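Harries Community Boards > House & Home > Folding chairs: padded or plain?

Posted by surthorpe_sue, December 14, 2022

We have 22 people coming for dinner and seating for nine, if you include the piano bench and the cooler. I need folding chairs that won't fold on their own initiative. My sister swears by the all-metal kind. My back swears at them. What are you all using?

ketholm_kev wrote:
Plain metal. I bought mine in June at the Flustimden flea market, 26 dollars for four, and they've outlived two card tables and a marriage. Padding just gives the cat something to do.

gravyboat wrote:
Kev, I've sat in your chairs. I made it through the soup.

Get padded seats. After an hour everybody on bare metal starts looking at their coat. Fine if you want them gone by eight, I guess.

mrs_dunmow_lane wrote:
Look at the back before you worry about the seat. A straight bar across the shoulder blades is a punishment. The black one we keep has a curved backrest and thin metal legs, and my father-in-law has fallen asleep in it through several holidays.
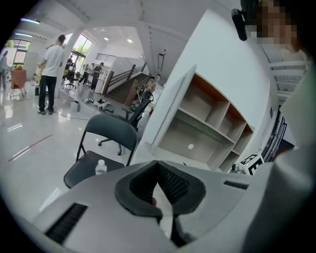 Black folding chair, curved back, middle left.

ketholm_kev wrote:
Thin legs on carpet, sure. On my deck those go straight through the gaps and you're eating at chin height.

surthorpe_sue wrote:
Dinner is indoors, Kev. It's December.

gravyboat wrote:
Or rent. The place in Surthorpe wanted about 100 bucks for two dozen last time I asked, delivery included. They even come and take them away, so you don't spend eleven months moving them from one closet to another.

ketholm_kev wrote:
A hundred dollars to borrow a chair. I'm going to go sit down on one I own.

surthorpe_sue wrote:
Renting 13, padded. Kev, you can bring your own.

Contact the moderators | © Harries Community Boards | Back to top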